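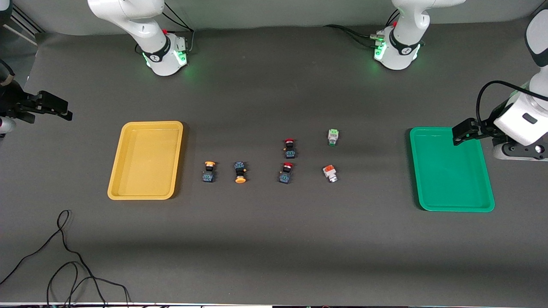 ¿Quién puede solicitar el asesoramiento de Drostent en materia de libertad religiosa y legislación laboral?

Cualquier entidad de inspiración religiosa que tenga personas contratadas: colegios, residencias, hospitales, editoriales y asociaciones diocesanas o congregacionales. También se atienden consultas de trabajadores a título individual cuando el asunto afecta a la objeción de conciencia o a la observancia de días festivos propios de su confesión.

Inicio » La institución » Quiénes somos

Quiénes somos

Drostent es un centro de estudios jurídicos dedicado a la relación entre la normativa del trabajo y la vida de las comunidades religiosas. Su labor abarca la investigación, la formación de directivos y la orientación a entidades que deben aplicar convenios, planes de previsión y seguros de salud sin apartarse de su ideario.

El centro nació como seminario permanente de juristas y teólogos, impulsado por Manouchehr Naseri, su primer director. En sus primeros años se limitó a publicar comentarios de jurisprudencia. La demanda de las propias entidades llevó después a abrir un servicio de consultas, que hoy ocupa la mayor parte de la actividad ordinaria.

Ámbitos de trabajo

El área de Derecho Laboral, a cargo de Hae-won Ha, estudia las cláusulas de ideario en los contratos, los procedimientos disciplinarios y la cobertura sanitaria de los empleados. Mojtaba Abbasi coordina el área de Derecho Comparado - la más antigua del centro - y mantiene el repertorio de sentencias, que reúne 3.616 resoluciones comentadas.

La formación se imparte en la sede de Cillham y a distancia. El programa anual comienza en mayo y consta de 166 horas lectivas. Las entidades adheridas pueden inscribir a dos personas por curso sin coste de matrícula.

Biblioteca y publicaciones

La biblioteca Jirkard conserva 3.000 volúmenes de Derecho eclesiástico, historia de las relaciones entre Iglesia y Estado y doctrina social. El acceso a la sala es libre para investigadores acreditados; el préstamo se reserva a los miembros. Los Cuadernos Jirkard se publican dos veces al año y admiten originales en español, portugués e inglés, sujetos a revisión por pares.

Gobierno y financiación

La dirección corresponde a Gilmar Peixoto, asistido por un consejo académico de siete miembros que se renueva por mitades. Sang-wook Myung ejerce la secretaría general.

Drostent se financia con las cuotas de sus 702 entidades adheridas, los derechos de matrícula y los donativos particulares. No representa a ninguna confesión ni interviene en campañas electorales. Sus dictámenes expresan el criterio de quienes los firman y no sustituyen la asistencia letrada en un procedimiento judicial.

Consultas

Las solicitudes se dirigen por escrito a la secretaría general, con indicación de la entidad, la materia y, en su caso, el plazo procesal pendiente. La documentación recibida se trata con carácter confidencial.

Página revisada el sábado, 1 de agosto de 2026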